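Doldale Adult Learning Project - progress report to the Maurya Fund, Jan 2, 2021

Enrolment stands at 200 learners across four centres. The evening literacy course at Brukano opened on schedule - the numeracy course was held over until March while a second tutor was appointed. Fenna Verhoeven has taken over learner support from Bimla Dhillon. Of the grant for printed materials, £1000 remains unspent, and we ask that it be carried forward to the Stuta centre. 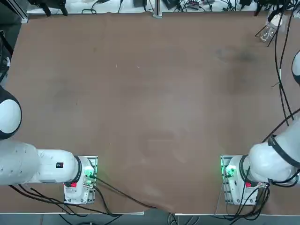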